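Motorsport Media and Communications
Week 6 handout: Writing the race report

Read this before the tutorial. Bring a printed copy of your draft report on the Panberg hillclimb, 612 words maximum, headline not included.

1. What a race report is for

Most readers of a race report already know who won. They saw the result on their phone, or a friend told them. They come to the report to find out how it happened, and whether the driver they follow had a good day or a bad one. Your first paragraph should still give the winner, the class, the event and the venue. After that you can assume some interest and get on with the story.

Keep the order of the race in mind, but don't feel tied to it. If the result was settled by a tyre choice on the grid, put the tyre choice in the second paragraph. Laps where little changed can be dealt with in one sentence. 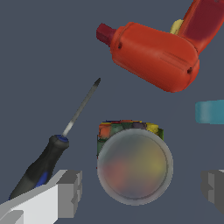
Quotes come next. A club report normally carries two, one from the winner and one from somebody whose day went wrong. Write down what was said as it was said. You may trim a quote, but you may not join two answers together and run them as one. If a team sends you a prepared statement, say in the copy that it was a statement.

2. Checking names and numbers

Spelling mistakes in drivers' names bring in more complaints than anything else we publish. Check every name against the entry list, then check it again against the results sheet — the two do not always agree. Where they differ, ask the team.

Times and gaps should come from the final results, after the stewards have signed them. Provisional results can be used on the day if they are labelled provisional. In the Jemby 100 exercise from June, several students listed car 14 as a retirement when it had been classified a lap down. The sheet had both sections on one page, and the heading was easy to miss.

Use figures for car numbers, lap counts and times. Use words for finishing positions up to ninth.
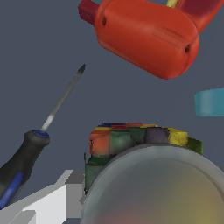 3. House style

Metres and kilometres throughout, no imperial units.
Tyre, kerb, programme, colour.
Pit lane is two words. Pitwall is one.
Team names as the team writes them, without full capitals.
Sponsors are named once, at first mention of the event, and dropped after that. The Plivico Sprint Series becomes "the series".

4. For the tutorial

Read the Mansour Park report on page 196 of the course reader. Mark the sentence where you first learn why the leader lost the race, and suggest where it could go instead. Swap drafts with the person beside you and check each other's names against the Panberg entry list.

Final versions are due 8 November 2024. Late work needs a signed extension form.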